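Why I Gave Up My Car Keys for a Village Bus

I should say up front that I am not a bus person. I grew up in a place where the bus was the thing that went past while you were waiting for your mom to find a parking spot, and when I moved up the valley to Ellach I bought a car before I bought a bed. A little green one with a heater that smelled like toast. I loved that car!

Then it failed its inspection, the repair bill came to more than the car, and I was left holding a timetable.

The 204 runs from Stolirholm, down at the lake, up through Mösli and Ellach to a turnaround above the sawmill. It seats maybe two dozen people if they like each other. It has a luggage rack nobody over five foot six can stand under, and a bell that makes a noise like a duck being sat on. The first morning I rode it I got on at the wrong side of the road, went uphill for twenty minutes, and had to sit at the turnaround while the driver ate a pear.

So that was day one.

What I had not expected was how much talking goes on. In my car I had podcasts. On the 204 I had a woman explaining, to the whole back half, how to tell whether a cellar has the bad kind of damp or the fine kind. I learned who was selling hay. I learned that the bakery in Mösli keeps back a few of the dark loaves for anyone off the early bus, and that you have to ask for them by saying "the other ones." (I have tested this. It works, though they look at you pretty hard the first time.)

The regulars have seats, and I sat in somebody's for two weeks before I was told. It was done very kindly, with a bag placed on my knees.

None of this makes the bus fast. By car I could be in Stolirholm before my coffee cooled. By bus it's an hour if the cows are crossing, and in May the cows are always crossing. If you miss the last one down you are staying up, and I have slept on a very short couch in Mösli to prove it. The fare went up again this spring, too. I grumbled, and then I looked at what I used to spend on insurance and winter tires, and I stopped grumbling and bought the yearly pass.

The trouble is money, as usual. Bisine, the company that runs the line, published its new plan on 26/04/2023, and the evening runs were gone from it. Also the stop by the school. There were 2,000 signatures on the petition within a month, in a valley where getting people to agree on the color of a bench can take a winter. Three hamlets sent their own letters. Mine was four pages and had a paragraph about the pear, which I regret.

Bisine's answer was polite and said the evening bus carries too few people. Well, yes. It carries me, the two kitchen guys from the lake hotel, and a teenager with a cello. But those two can only work that shift if there's a ride home, and the cello kid can't exactly hitchhike. You can't tell from a passenger count what somebody would have to give up.
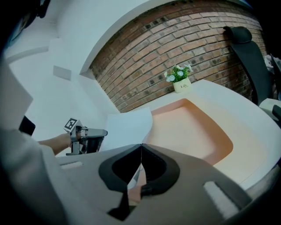
Leire Ibarra told me the evening run was the reason she took a place in Ellach at all, and that she'd sooner pay double for it than see it swapped for some phone-in taxi you have to book by noon. She doesn't know by noon when she'll be done, she said, and who does?

I asked around about the phone-in idea, and opinion on the 204 splits by seat. The front is willing to give it a try. The back says it was tried once before, over the ridge, and that the taxi got lost. I sit in the middle these days (my own seat, by the heater, ask anyone) so I hear both sides, often at the same time.

For now the evening bus has been given 10 more months while they count heads again. The school stop is still up in the air, and there's a meeting about it at the Mösli gym once the hay is in. I'll be going down on the 6:40. If you're coming too, the second row on the left is taken.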